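Julach-data list archive
Subject: Re: how many bottle episodes before we retrain?
From: Guoqing Dai
February 2024

Quick one, have to be out of the room shortly.

Zhuoran Fan wrote:
> We have 1500 usable episodes for the bottle task. Istness wants a
> retrain now. Do we go with that or hold out for 2000? Also not
> clear to me whether the wrist views are being kept for all of
> them, the Javgate export only lists the head view.

Hold out please. Reasons, in no order:

– the October batch is nearly all one operator. Same approach, same wrist angle, policy just copies it and falls over when the bottle lies the other way.
– 200 of the episodes have the hand pausing for ages before it closes. Not wrong exactly, but it learns to pause. I'd trim or drop. Trim is better if somebody has time.
– failed grasps: keep them, but tag them. Last time they went in untagged and we lost 7 days finding out why it kept letting go early.

Wrist views – yes, all kept. The export script only writes out the first stream it finds, thats a bug on my side, will fix tonight. Don't re-record anything on account of it. The head view tells you where the arms are, but for the grip itself you want the close one, you can't judge finger contact from up top.

Also please vary the start pose more. Left hand, right hand, bottle pointing different ways. And write the operator initials in the notes feild, half of them are blank and I can't split the set by person without it.

Head view first, then a close one from the wrist:

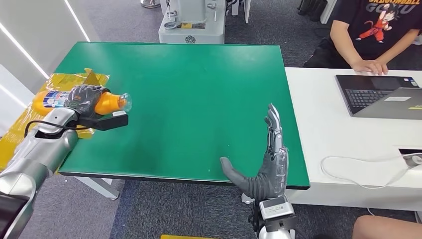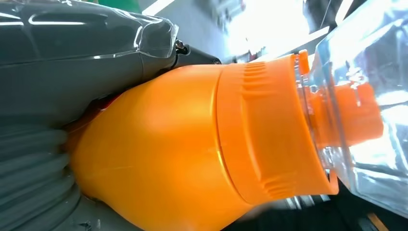 Ye: fine with waiting for the full 2000, but can we fix the held-out set before the new episodes come in? If we pick it afterwards the numbers won't compare with the last run. I'd keep one operator out of training entirely and test on theirs. Can do the split once the initials are filled in.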